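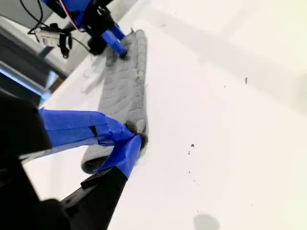
Tirkari Introduces Quilted Microfiber Cleaning Pad for Hard Floors and Tabletops

PLUTDALE, September – Tirkari, the household cleaning goods maker, today announced a gray quilted microfiber pad for dry dusting and damp wiping. The pad goes on sale this month in 122 stores and through the company's website.

The new pad is long and narrow with a soft, padded feel. Lines of stitching run along its length and hold the layers together through repeated washing. It fits most flat mop heads sold for home use and can also be used by hand on tables, shelves and baseboards. It folds for storage in a drawer or a cleaning caddy.

Tirkari developed the pad after a survey of 239 households in Plutdale and Atovdale. Many of those who answered said they kept one cloth for floors and another for furniture, and that thin cloths bunched up under a mop head. Loose dust and pet hair were the most common complaints. The company tested several thicknesses before settling on the padded version.

"People told us they wanted something they could wash and use again, and that would stay flat," the company said in a statement. "We started with the floor pad and found that testers were taking it off the mop to do the kitchen table."

The pad can be machine washed in warm water with regular detergent. Fabric softener and bleach should not be used. Lint and fuzz that collect along the edges should be pulled off by hand before washing. Pads can be tumble dried on low or hung up to dry.

Pads are sold in packs of two and in a household pack of seven. Both packs come in gray only. Customers who already own a Tirkari flat mop do not need a new handle or head.

The pads are distributed by El Idrissi, which supplies hardware and grocery stores in the region. Retailers that want to carry the product can order through their usual El Idrissi representative. Sample packs are available to stores on request while supplies last.

About Tirkari

Tirkari makes cloths, mops, brushes and dusters for the home. The company is based in Plutdale and runs a warehouse in Atovdale.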